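Sorting pens, markers and the rest of the desk stuff: your questions

By Jitendra Bisht
December

I wrote a post a while back about keeping stationery in clear bins, and the comments got away from me a bit. A lot of you asked the same things, so I've gathered the questions in one place and answered them as best I can. I run the supply table at a shared workspace in Culdale, and I've been fussing over pens for longer than I'd like to admit. Take what's useful and leave the rest!

Why clear bins and not a drawer or a mug?

I had mugs for years. Pens go in tip down, you can't tell what's in there, and the short stuff (erasers, sharpeners, stray caps) sinks to the bottom and stays there until spring. A drawer is worse for me because once it's shut I forget I own anything in it. With a clear bin I can see from across the room that the black pens are getting low, and I can see when somebody has dropped a highlighter in with them.

How many bins do I need?

I'd start with four. I tried 12 little ones once and it was a disaster – people would stand there with a pencil in hand, looking for the right home for it, and then just put it down on the table and walk off. Four is few enough that you learn them in a day. If you mostly write and don't draw, you could get by with three and I wouldn't argue.

What goes in each one?

Color first, for me. Everything bright goes together at the left end: red, orange, yellow, green, pink, whatever you've got. Dark everyday pens get the next bin to themselves. Then a bin for the small things, and one more for whatever doesn't have a home yet, so a few greens, a red, that sort of thing. I keep the bins in a row along the back edge with the fourth one tucked in front of the last, and that leaves the rest of the tabletop free for working.
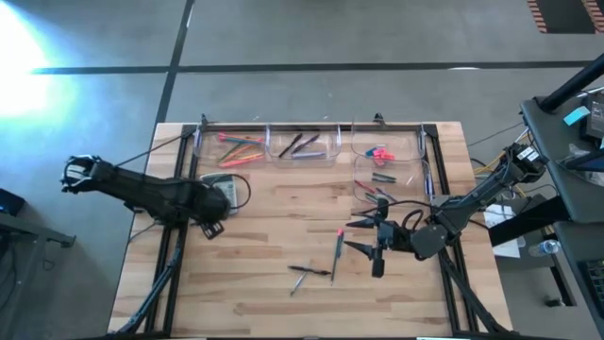 Do you sort by color or by type?

Both, and yes, I know that's cheating. I've tried doing it strictly by type (ballpoints, gels, felt tips, pencils) and it looks lovely for an afternoon. Then you're in a hurry and you can't remember if the blue one is a gel or a felt tip, and you don't care either, you want the blue one. So the bright things go by color and the plain dark pens go by type. Pencils I let in with the colors. If that bothers you, give them their own bin and let the fourth one go.

My bins slide around when I reach into them. Any fix?

Yes! Fasten them to something. Small clamps work great if there's a rail or a lip behind your table. If there isn't, a bit of removable putty under each corner does the job, though I'd test it on the underside of the wood first. I used to use double-sided tape and I spent a whole evening scraping it off.

How often do you dump everything out and start over?

Once a month, give or take, and always at the end of the year. I like to do it around four in the afternoon when things are quiet and I've run out of brain for anything else. Empty the bins, wipe them, then put things back a few at a time. Don't tip all four out at once, though. I did that the first time and ended up with roughly 700 pens, caps and paper clips in one heap, and I lost heart before I was halfway through. Do one or two bins, spread the stuff out so nothing's on top of anything else, and it goes surprisingly fast.

What order do you pick things up in?

Small things first. Erasers roll under sleeves and get knocked on the floor, so I clear the pink one, the red ones and that little blue one before I touch a single pen. Then the darks, which all go to the same place and need no thinking, and after that the colors. 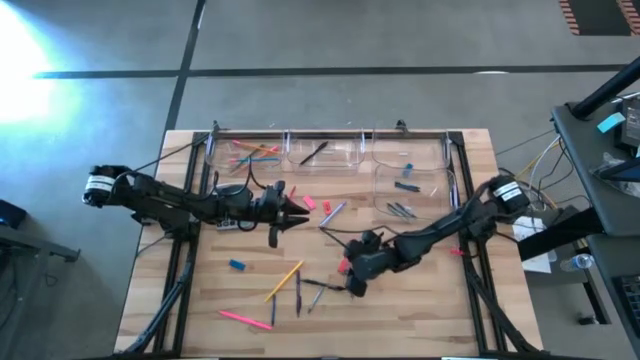

I also try to lay the pens down the same way round as I drop them in, so the bundle sits flat and the bin holds more. My friend Han says I'm the only person alive who cares about this. Maybe so, but I can grab a whole handful out of there without half of it coming up crossways.

How do you know when a pen is done?

Scribble test on scrap paper. If it skips, I give it a second go, and if it skips again it's gone. I used to keep the dying ones "just in case" and they'd drift back in with the good ones and make everybody mad. Markers get a little more patience from me. Recap them, lay them on their side overnight, and try again in the morning.

Should markers be stored flat or standing up?

Flat, if you have the room. I've never had a flat one dry out at one end, and I've had plenty of standing ones do it. Pencils truly don't care.

Is it worth buying the fancy organizers?

I bought a Duvden one with a spinning base and gave it away. It was fine! It just took up a lot of table for what it held. The plain Iden bins are cheap, they rinse clean, and if one cracks you're not heartbroken. I'd spend the difference on better erasers.

How many pens is too many?

For a shared table, I cap it at 100. More than that and the bins overflow, and then the sorting falls apart because people start putting things wherever there's a gap. At home I'd go a lot lower. I think I have nine, and three of those are the same pen.

Can I send you a photo of my setup?

Please do, I love them. Leave it in the comments under the original post and I'll get to it when I can, messy ones very much included.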